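Questions I get asked (and my answers, such as they are)

I'm Azadeh Zarei, and Weltden is me, a spare room, a steamer and far too many jumpers. I mend, wash and re-home knitwear and other stretchy, ribby, pleaty clothes. The same questions keep landing in my inbox, so I've put them all on one page. If yours isn't covered, write to me and I'll get back to you, usually in the evening once the kettle's on.

What do you actually take in?

Jumpers, cardigans, ribbed skirts, pleated skirts, scarves, beanies, knitted dresses, the odd blanket. I don't do suits, I don't do leather, and I won't touch sequins again after last July. If it stretches or it's got ridges in it, I'm probably your woman.

Should I fold it or hang it?

Fold it! Nearly always fold it. A heavy rib on a hanger grows, and it grows in the worst places – you get a hem down round your knees and two little horns at the shoulders. I fold mine in thirds lengthways, then in half, and stack them no more than six high so the bottom one isn't squashed flat.

Pleated skirts are the exception. Those I hang from the waistband with clips, two of them, right out at the sides, with a scrap of felt under each clip so it doesn't bite.

My ribbing has gone baggy. Is it finished?

Usually not. Cuffs and waistbands that are mostly wool will often pull back in with a warm soak and a bit of patting. Lay it on a towel, push the ribs together with your fingers until they're sitting snug, and leave it alone overnight. Cotton is more stubborn and sometimes needs doing twice. If there's elastic running through the knit and the elastic has died, soaking won't bring it back, and that's when I unpick the cuff and knit a new one.

How do you wash dark things without them going grey?

Inside out, cold water, on their own or with other darks, and not very often. I think most of us wash black clothes far too much. Hang them near an open window after you've worn them and they'll generally be right for another go. When they do need a wash I use half the liquid it says on the bottle, because leftover detergent dries in the grooves of a rib and makes the whole thing look dusty.

And please dry them in the shade. I ruined a lovely charcoal cardigan on the line one summer, one sleeve noticeably paler than the other, and I still think about it. 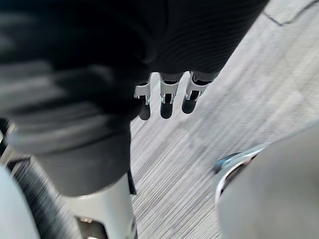 The other thing that gets dark ribs looking tired is fluff, and I say that as a person with carpet in every room. Clothes that spend the night on the floor pick up every bit of lint going, and it works its way down between the ridges where a sticky roller can't reach. A soft clothes brush is much better. Go along the ribs first, then lightly across, then along again, and give the garment a good shake out the back door. For really stubborn bits I wrap tape round two fingers and dab.

What about pilling?

Totally normal, especially under the arms and wherever your bag rubs. I use a little battery shaver on flat knits, but on ribs I go slowly with a comb, since a shaver can catch the top of a ridge and then you've got a hole to mend as well. Don't pull the bobbles off by hand, however tempting it is in front of the telly. You pull a bit more fibre out each time and it just pills again.

Can I iron pleats back in?

If they're heat-set in a synthetic, they should mostly look after themselves, and a hot iron can flatten them for good. I roll the skirt up lengthways, slide it into the leg of an old pair of tights and leave it for a day or so. It looks ridiculous in the cupboard but it does the job. Wool pleats can be pressed, one at a time, under a damp cloth, with a podcast on and nowhere to be.

How do I send you something?

Book through the form first so I know it's coming. Put the garment in a plain bag inside your parcel, with a note of your name and what's wrong with it, and mark the hole with a safety pin or a loop of bright thread. Please wash it before you send it! If you're near Monberg you can drop off on a Saturday morning instead, at the side counter of the Ranjbar fabric shop. They'll write you a ticket.

What does it cost?

A small darn is $34. A new pair of cuffs depends on the yarn, so I'll quote once I've seen it. I won't start anything until you've said yes.

Do you match colours?

As well as I can. I've got 400 little skeins in the Mostiston drawers (an old haberdasher's cabinet, my pride and joy) and black is still the hardest one. There are blue blacks and brown blacks and green blacks, and you can't tell until you take them over to the window. If I can't get close I'll ask whether you'd like something cheerful instead, and plenty of people say yes to mustard.

Do you teach?

Not at the moment, though I get asked a lot. There's a waiting list on the contact page if you want to hear about darning nights when I start them up again. Bring your own socks.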